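# Pollow opens its block-sorting room to schools and clubs this June

I've been wanting to write this one for ages — the sorting room at Pollow is finally open for bookings, and I get to be the person who tells you. 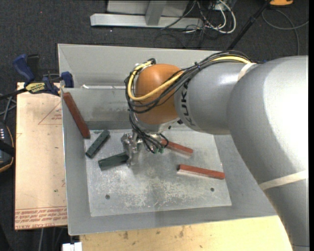 Xiaoqing Qian wrote back within the hour when I sent the news round, asking whether the blocks would still come in red and green, as her pupils had got used to telling the sets apart by colour and she didn't fancy starting again. They will, Xiaoqing! Red and green they stay, and they go out to you in the same sets as before.

For anyone new to us, Pollow lends out building blocks. Big, plain, rectangular ones, for classrooms, play groups, after-school clubs and the odd village hall that wants to keep children busy on a rainy afternoon. We began with two boxes and a borrowed trolley. We now look after 1409 sets, and every one of them comes back to us at some point in a state I can only call enthusiastic. Blocks mixed up, blocks missing, blocks with somebody else's blocks in among them, and once a whole packed lunch (returned to its owner, minus the banana).

So the sorting matters, and it has always been the slow bit. Until now we've done it in the back of the old Zerkora building, with the door shut, and people kept asking me on the phone what goes on in there. Come and look, then.

## What you'll see

You'll follow a set from the moment it comes in. The blocks get tipped into a metal bin, all anyhow, and then they're picked out and put back with their own colour. It sounds dull on paper. I've watched grown adults stand there for most of a morning with their tea going cold.

The bins have sloping sides, and I'm very fond of them. A long block will slide down and lean at a daft angle, another will lie skew across the floor, and you start guessing which one ought to come out first. Children are much better at this than I am. Tianyou Wei ran our trial visits in the spring and told me the groups began calling out their guesses before he'd finished saying hello.

After the bins there's the checking table, where visitors can have a go themselves. You get a muddled set, a list and a tray. Corners get checked with a fingertip, and anything chipped goes in the mending crate — we sand them and send them out again, as there's no sense in binning a good block over one rough edge. Last on the tour is the packing bench, where each set goes back in its box with the lid strap done up. Please do try the strap. It's fiddlier than it looks and I'd like some sympathy.

## Booking a visit

- Visits run through June, mornings only, starting at 10.
- Each visit lasts nearly 50 minutes, a bit longer if the questions are good.
- Schools and clubs that already borrow from us come free.
- Everybody else pays a small charge at the door, and it goes on sandpaper and new lids.
- Flat shoes, please, and long hair tied back.

There's step-free access from the side entrance on the Qiu Lane side. The front has two steps and a very heavy door, so I'd use the side one whatever your shoes are like. Coaches can stop in the lane but can't wait there. The nearest proper parking is behind the Irow swimming baths, and it's a short walk back.

## If you borrow from us already

A few things are changing while we settle in. Returns now go to the side entrance too, and I'd be ever so grateful if you could pop the count card in the top of the box before you close it. We had 428 boxes back last term and a good many cards were at the bottom, underneath everything, or had been coloured in. (Some of the colouring was lovely. I've pinned up the best ones.)

If your set's short when you send it back, just tell us. There's no fine and never has been. Blocks turn up behind radiators months later, and Tianyou keeps a shelf for the late arrivals so they can rejoin their own set.

We're also asking which sizes you'd like more of. Xiaoqing has already put in for extra long ones, which her class use for bridges, and I've had two requests for short ones from people who say the towers are getting out of hand. Write your preference on the back of the count card, or tell me when you visit.

## Getting in touch

Ring the Pollow office any morning and ask for the sorting room, or drop in at the side entrance before noon. Reporters and local newsletter people are very welcome at any of the June visits, and Tianyou is happy to be interviewed as long as you let him keep working while he talks. Let us know how many of you are coming so we can put enough chairs out.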